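Clerkbridge Tabletop Handling Study
Second progress report to the Firkuta Fund
Prepared by Anneliese Kasten, with a section on data handling by Dušan Štefanec
October 13, 2018

1. Status

Recording at the Sulgate workshop is under way and the first block is closed. The grant agreement asks for a written report at the end of each block, covering the recordings accepted, the state of the equipment, spending against plan and any change to the work agreed. Changes are listed in section 6 and two of them need the Fund's consent.

The purpose of the work is unchanged from the proposal. We are collecting recorded examples of two-armed handling of light household articles on a table, performed by an operator driving the arms by hand control, so that a policy can be trained to carry out the same tasks without an operator. The training itself falls in the next block and is reported here only so far as it affected the recording plan.

2. Recordings

The first block closed with 366 accepted episodes. A further 124 were recorded and rejected on review. Rejected episodes are kept on the store with a reason code and are not counted towards the target.

The most frequent reason for rejection was loss of synchronisation between the arm states and the wrist camera stream. This is a recording fault and has no bearing on how well the operator performed the task. It was traced to the logging machine writing both streams to the same disk as the operating system. A separate disk was fitted and the fault has not recurred in the sessions after that.

The second reason was operator error of a kind the protocol excludes: an article touched by both grippers when the task calls for one, or an episode ended before the arm had withdrawn. Episodes in which the operator fumbled and then recovered are accepted and marked as recoveries. We had intended to reject these too. Charvát, who are building the training code, asked us to keep them, and the written protocol has been amended.

The third reason was a start layout that did not match the layout sheet. These could have been relabelled, but the labour is greater than that of recording the episode again, and we have chosen to re-record.

3. Tasks

Three task families are in the current plan.

Placing. An article is picked up by one arm and set down at a stated position relative to other articles. Cups, small bottles and boxes are used.

Handover. An article is picked up by one arm, passed to the other and set down. This family is behind plan. The operators find it slow, and the share of episodes that must be rejected is higher than in the other two. We propose to reduce the number of articles in this family and keep the number of episodes for each.

Sorting. Several articles are moved into groups by colour or by kind. Recording has begun with two groups only.

Each family is recorded from a set of start layouts. A layout sheet gives the articles, their approximate positions and the arm that acts first. Within a layout the operator is told to shift each article by a small amount between episodes, so that the policy does not learn a fixed position. On reviewing the first sessions we found that the operators shifted the articles nearest to them and tended to leave the ones at the back of the table where they were. The instruction has been rewritten to name the back row explicitly.

The spoken task instruction is typed in at the start of each layout and stored with every episode in it. We allow 40 wordings across all families. Spelling and word order were found to vary between operators in the early sessions, and the wordings are now picked from a list.

4. Equipment

Both arms are in working order. The gripper fingers are treated as consumables. They are inspected at the start of each session and exchanged in pairs, and the exchange is logged so that episodes can be separated by finger set if wear is later found to matter. Spare fingers are in stock and no further order is foreseen in this block.

The wrist cameras gave some trouble. The cable on the right arm was pulled twice when the wrist was turned to its limit, once hard enough to break the stream. The cable has been given more slack and the operators are told to stay clear of the last part of the wrist travel. A fixed guide for the cable has been drawn but not made. We would like to see first whether the slack alone is sufficient.

The fixed camera has been left untouched from the start of the block. Its mount is marked, and a reference still is taken before the first episode of each session and compared with the first one on file. No drift has been found that would need correction.

Lighting was changed once. The original lamps left strong shadows beside the taller articles, and at Charvát's request they were replaced with softer ones. Episodes recorded under the old lamps remain in the set and carry a lighting tag. Whether to weight them differently in training is a matter for the next block.

5. Data handling (D. Štefanec)

Each episode is stored as one folder holding the camera streams, the joint positions of both arms, the gripper opening, the operator's commands and the typed instruction. A checksum is made at the end of the session and checked again after the copy to the Clerkbridge store. Two folders failed the second check and were copied again without loss.

Review is done by a person other than the operator of that session. The reviewer watches the fixed view at double speed and goes to the wrist view only where the contact between finger and article is in doubt. This has worked for the placing tasks. For handover it has not, as one arm often hides the other from the fixed view, and the reviewer must use the wrist views throughout. Review time for handover should be planned accordingly.

Clear articles remain a difficulty. With a transparent bottle held between the fingers, the edges are weak in the fixed view and the reviewer cannot always judge when it has left the table. We have asked the operators to pause briefly after lifting. The pause is kept in the recording, and Charvát are aware that it is there and can trim it.

A trial export in the format agreed with Charvát was made from 25 episodes. They were able to load it. Two points came back: the gripper opening was exported in motor units where they expected a fraction of full travel, and the time base began at the start of the session where they expected the start of the episode. Both are corrected in the export script. The stored folders did not need to be changed.

6. Changes to the plan

(a) Recoveries are accepted, as described in section 2. No consent needed.

(b) Fewer articles in the handover family. Consent requested.

(c) Sorting by kind to be moved to the following block, with sorting by colour completed first. Consent requested. The reason is that the article set for sorting by kind is not yet settled, and we do not wish to record with articles that may later be withdrawn.

(d) The second operator's hours have been increased within the existing staff line. No change to the total.

7. Spending

Spending is within plan on all lines except small equipment, where the additional disk and the replacement lamps were not foreseen. The excess is covered by an underspend on travel. No transfer between main headings is requested. The ledger extract has been sent separately to the Fund's office.

8. Risks

Operator time is the main risk. Both operators are shared with other work at Sulgate, and a session lost is not easily made up. We have asked for fixed slots until December and have had a provisional agreement.

The second risk is that the start layouts are too much alike. Charvát will run a short training on the placing episodes alone and report which layouts add least. If the result is clear, the layout sheets for the next block will be redrawn before recording resumes, and the Fund will be sent the new set.

A third risk given in the previous report, late delivery of the spare wrist camera, is closed.

9. Next period

Complete the handover family in its reduced form.
Complete sorting by colour.
Decide on the cable guide.
Deliver the full placing set to Charvát in the agreed format.
Report on the short training run.

10. Views from the recording station

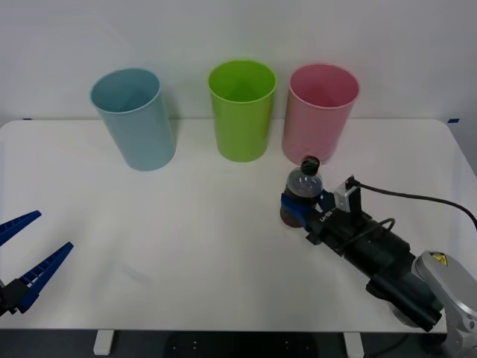
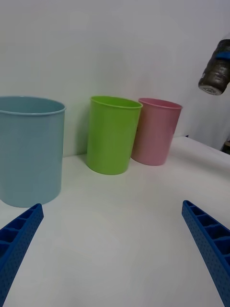 Figures 1 and 2. Cup layout, Sulgate workshop: fixed camera, with the bottle in the right gripper (1), and gripper-mounted camera, fingers open (2).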